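Silvana Toledo on going solo, pitching badly and learning to say no 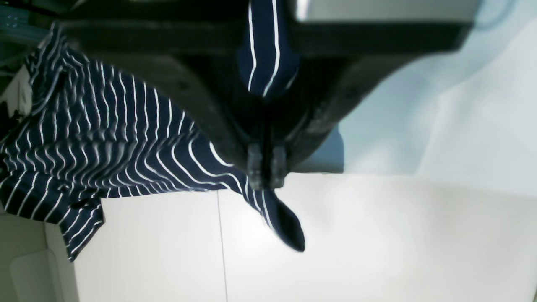 Words by the Skirkis Journal team

I got to Moura, the cafe under Silvana Toledo's office, a bit early and she was already on her second coffee (and on the phone, naturally). Silvana runs Oseck, a two-person PR studio that looks after small food and homeware brands, and I've wanted to chat with her for ages!

So how did it start? "With a really bad pitch," she told me, laughing. She was at a big agency called Ostus back then and had sent the same press release to 205 journalists. "I got 2 replies. One was an out-of-office."

She quit that March with one client, a jam maker who paid late but told everyone she knew about her. These days Silvana keeps her press list to 30 names, and she reads what they write before she emails them. I asked if that takes forever. "Oh, it eats my whole morning! But they pick up when I call."

We got onto saying no, which I'm terrible at. Silvana turned down a drinks launch last year when the client wanted a stunt on a bridge. "I don't like heights and I didn't like the drink," she said.

And what would she tell someone starting out? "Get your contract signed before you have any ideas out loud. I gave away a whole campaign over lunch once, and I paid for the lunch."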